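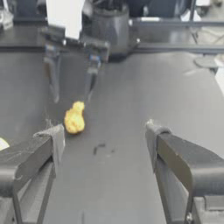

Sunday, November 29, 2020

Surface finish, bench top 2. The matte grey coating went on in February and has been in daily use since. Purpose of today's entry is to record its condition before Mireille decides whether we recoat or carry on to the end of the summer. Under the overhead lights the top still gives a soft, even reflection, no hot spots. The small dark marks on the open stretch, down and to the right of the yellow lump, are the ones I want tracked. They are irregular blotches and stand out only slightly against the grey. I have logged them as group A.

Group A, cleaning trial. Order of treatment as per the sheet on the cupboard door:
Dry microfibre, 17 strokes, light pressure. No change.
Damp microfibre, tap water. No change.
Fletell neutral cleaner, diluted 1 in 200, left two minutes, wiped off. Marks lighter at the margins, centres unchanged.
Isopropyl not tried. Chantelle's test on the offcut showed it dulls the coating and leaves a halo.

Centres feel flush with a fingernail, so either staining or a very thin transfer of something rubbery. I lean towards transfer. If it were staining I would expect the water to have spread it a little, and it did not.

Coating thickness with the Plosach gauge, nearest corner to group A: 311 microns. Same corner was not measured when the top was new, so the figure is only a baseline. Gauge zeroed on the steel shim before and after, no drift. Remaining corners still to do.

Colour contrast. Yellow against this grey is easy to pick up from across the room, mottled or not. The old white top was worse for pale items – lots of glare, and shadows washed out. Under the grey you still get a faint shadow below a small object, enough to tell that it is sitting on the surface. Would keep the colour whatever we do about the finish.

Trekia sample card arrived Thursday. Their dark grey is a touch bluer than ours and has more texture. Mireille prefers it. I think the texture will hold dirt, and would want an offcut sprayed and run through the same sheet before we order. Chantelle has two spare offcuts on the rack behind the compressor, both primed.

Shboul still have not answered on the re-spray quote. Rang twice, left a message with the front desk. If there is nothing by the end of the week, try the place Chantelle used for the trolley shelves.

To do:
Finish corner readings.
Repeat Fletell at double strength on half of group A only. Leave the other half as control.
Spray one offcut with Trekia grey, cure seven days, then scuff test.
New microfibres – the blue ones are shedding.
Ask Mireille where the shim went. It was not in the gauge case this morning and I found it in the drill drawer.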